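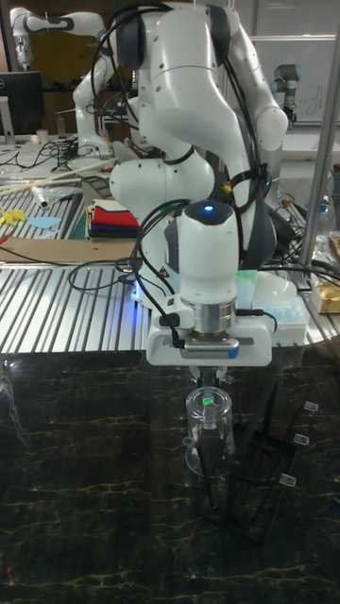

Mug Racks and Glass Mugs: Frequently Asked Questions

Jelholm Kitchen Supply, customer help pages
Last updated 2024-03-14

Drying and storage

Why should a mug be dried upside down?
Water runs out of the cup and down the walls instead of collecting in the bottom. A mug left upright on a counter can hold a spoonful of water for most of a day, and in hard water areas that leaves a white ring.

Can I just put the mug upside down on a dish towel?
Yes, for a short time. The rim seals against the cloth and the air inside stays damp, so the inside takes much longer to dry. If you use a towel, turn the mug over after the outside is dry. On a rack the mouth stays open to the air.

Which way should the handle face?
On a rack with slanted arms, the mug goes over the end of the arm, mouth first, and the handle should point away from the next mug. Left or right makes no difference to drying. If you have a mix of large and small mugs, put the large ones on first and fit the small ones in the gaps.

How many mugs will my rack hold?
The Drarer holds six standard mugs. The Tunstall holds four. The Ronska holds eight, but only if they are 100 mm or less across the outside, not counting the handle. Wider mugs fit on every other arm.

What are the little clear tips for?
They keep the ends of the rods from scratching the inside of the mug. They also add a bit of grip so a smooth glass mug is less likely to slide. Racks sold before July of last year came without them. Tips can be added to any of our black rod racks.

A tip came off. Can I get another one?
Write to the parts desk with your order number and the name of the rack. Tips are sent in packs of ten. To fit one, warm it in hot tap water for a minute, dry it, and push it on with a slight twist. Don't use glue. It yellows and makes the next replacement hard to remove.

Can I leave the mugs on the rack all the time?
You can. Mugs that aren't used often will pick up dust and cooking grease on the outside, so rinse them before use. We suggest keeping the rack at least an arm's length from the stove.

Does the rack need a tray under it?
On wood or unsealed stone, yes. On laminate, glass or sealed stone you can do without one if you wipe up the drips. The Drarer comes with a tray. For the other two it is sold separately, part number 953.

Counters and tabletops

Will the rack scratch a polished counter?
All three racks have feet, and the feet are soft. Scratches nearly always come from grit caught underneath. Lift the rack to move it, and wipe the counter and the feet once a week.

I have a dark, glossy countertop and it shows every drop. What can I do?
Dark polished surfaces show water spots more than light ones do. Wipe with a damp microfiber cloth and then a dry one. For spots that have already dried, use warm water with a drop of dish soap. Don't use vinegar on real marble. It will etch the polish and the dull mark can't be wiped off. Vinegar is fine on most marble-patterned laminates, but check with the maker first.

The rack slides when I take a mug off.
Check that the feet are clean and dry. If it still slides, a thin sheet of shelf liner cut to the size of the base will hold it. Take mugs from the ends first so the weight stays near the middle.

Glass mugs

Are glass mugs safe on a rod rack?
Yes, if the tips are in place. Set the mug down slowly and don't let the rim knock the upright. Most chips we hear about are on the rim.

How should I pick up a wet glass mug?
Hold it around the body, with the handle as backup. Don't lift two by their handles in one hand, because they swing together. Dry your hands first.

My clear mugs have gone cloudy. Are they ruined?
Maybe not. Soak one in equal parts white vinegar and warm water for half an hour, rinse it and let it dry. If it comes out clear, the cloudiness was mineral scale and the rest can be treated the same way. If it stays cloudy, the surface has been etched, usually by the dishwasher, and that can't be reversed.

Can I put a hot glass mug straight on the rack?
Let it cool first. A mug that has just come out of a hot dishwasher should stand for ten minutes before it touches a cold metal rod or a cold stone surface.

Cleaning the rack

Can the rack go in the dishwasher?
No. The black coating will hold up for a while and then start to lift at the welds. Wash it by hand and dry it with a towel.

There is rust at one of the joints.
If you have had the rack for less than two years, send a photo to Aldo Greco at the parts desk and we will replace it. After two years we can sell you a new base or a new upright separately.

Orders and returns

How long do I have to return a rack?
Thirty days from delivery, washed and with all its parts. Mugs can be returned only if unused.

Who do I contact about a broken mug in a delivery?
Mieke Van Leeuwen handles delivery claims. Please keep the box until you have heard back.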